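I have used the Hetell simulation package since October, and my colleague Ayten Özkan asked me to write down what I think of it before she buys a licence for her own lab. I will try to be fair.

Installation was easy. The manual is clear, although the chapter on contact settings is too short, and I had to read it two times. The price for one seat is 402 euros, and the support plan is extra – I did not take it.

My usual test is stacking cups with a hand that has several fingers. It looks simple, but small errors in friction become visible very quickly.

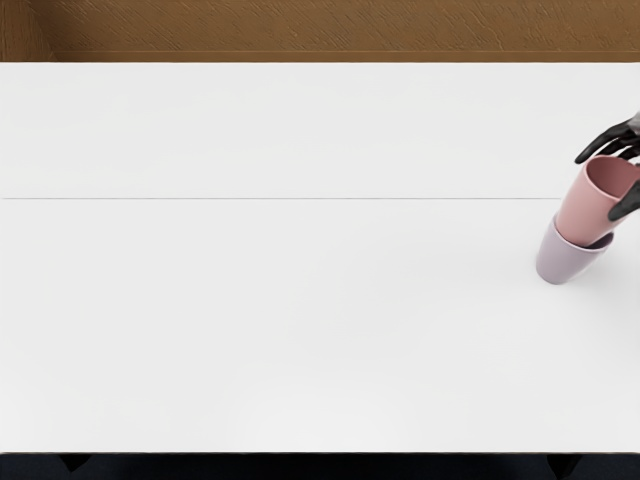
*The pink cup on the lavender one, rendered in Hetell.*

I ran this task 100 times with the default values. Most runs were good. In the bad ones the upper cup slid, and I had to lower the time step, which made everything slower on my old computer.

I also tried Collow for two weeks. Its menus are nicer, but fingers passed through thin objects too often for my taste. For Ayten's work I would choose Hetell, and ask them first about the student price.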